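Folding class moves into the bedroom at Rillside

PLONDALE, January 13, 2019 - The home skills group at Rillside has started its winter term with laundry, and the first session was given over to one garment: a pair of long black trousers, laid out flat on a bed and folded by hand.

The group normally meets around a long table in the Rillside day room. For the laundry sessions it has moved to a furnished bedroom on the floor above. Abdelkrim Ghoneim, who runs the group, said most people he has taught fold their clothes on the bed at home, and a table gives them habits they can't use once they leave.

The bed has a bamboo sleeping mat on it, the kind made of small tiles set in rows. Ghoneim prefers it to a quilt for this work. A quilt gives under the hand, he said, and the creases go wherever they like. On the mat the cloth can be pulled straight, and the rows serve as a rough guide for lining up a hem.

The first task was simply to lay the trousers out, waist at one side of the bed and legs across to the other. People were asked to leave them like that and look for twists before making any fold.

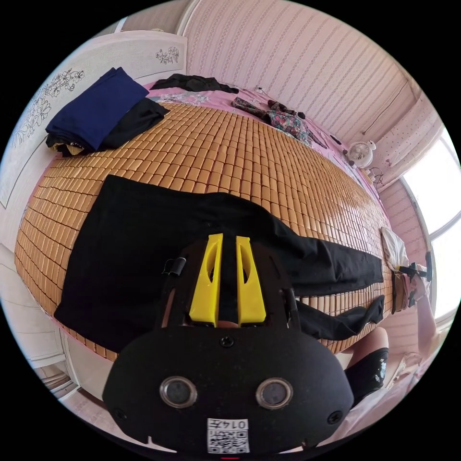

Hajar Fawzy would rather have started with shirts. Trousers are the easy part, she told the group, and at her house they go over a hanger and that's the end of it. What piles up is T-shirts and school tops, and she asked for those to be moved up to the second week. She also thought a dark pair was a poor choice for beginners because the seams are so hard to find.

Ghoneim agreed on the shirts and has changed the order. He kept the black trousers. Dark clothes are what most people bring in, he said, and the seams can be found with the fingertips.

The method taught at Rillside goes by the seams. One leg is brought over onto the other so that the outside seams meet, and the seat, which sticks out in a point at the back, is tucked in to make a straight edge. The hems are then carried up toward the waist, stopping a little short of it. A last fold or two brings the bundle down to the depth of the drawer.

Much of the session went on the legs. When the hems don't match at the start, the difference shows up at every fold after that, and the usual cure is to open the whole thing out again. People were told to hold the narrow end of the leg and draw it out gently until the cloth lay smooth, and to do this from the side of the bed so they were not leaning over their own work.

Sitting or kneeling was left up to each person. Ghoneim's one request was that the near side of the mat be kept clear.

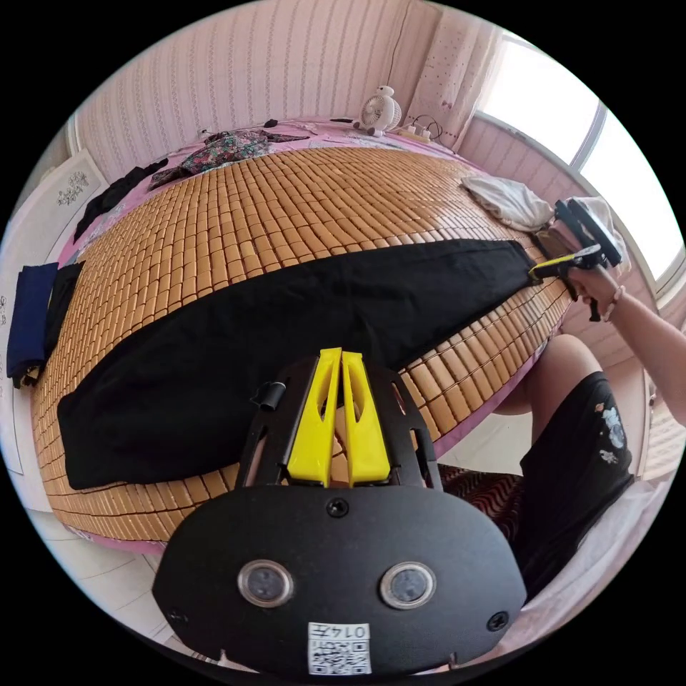

Clearing the bed

The second half of the morning dealt with what else ends up on a bed. In a small bedroom it tends to be the only large flat surface, and it collects clothes waiting to be worn again, bedding, chargers and whatever was in someone's pockets.

The group's rule is to clear only as much space as the job needs. Spare cloths and clothes can stay up by the pillow until their turn comes. Power strips and fans are a separate matter, and the handout for the session says to keep cloth off both of them. It also asks people to check where the cord runs before shaking out a sheet.

There was a short talk on the mat itself. It should be wiped along the rows with a cloth that has been wrung out well, then left to air before it goes back on the bed. Ghoneim puts a cotton sheet under his at home to stop it from sliding on the mattress.

The session closed with each person folding the trousers once more without being prompted, starting from one edge and working toward the middle of the bed.
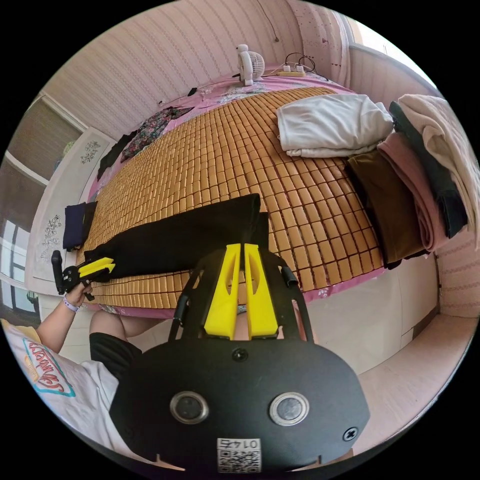 Dates and cost

The laundry course runs for 4 weeks, with shirts next, then bedding, then a final week on packing drawers and small closets. Each session lasts 70 minutes. There is room for 5 more people, and anyone who missed the first week can still join.

The fee is $5 a session, payable at the front desk. A grant of $2000 from the Jadoon Fund covers the room and the handouts for the whole of the winter term.

People should bring one pair of trousers and one shirt of their own, clean and unfolded. Anything with a sharp pressed crease is better left at home, as it will only fold one way. Children's clothes are fine, and Fawzy has asked that more people bring them.

Rillside is on the Zirkden bus route. The bedroom is up one flight of stairs and there is no elevator, so anyone who needs a ground-floor room should mention it when signing up. The table in the day room can be used for that purpose, with a mat laid over it.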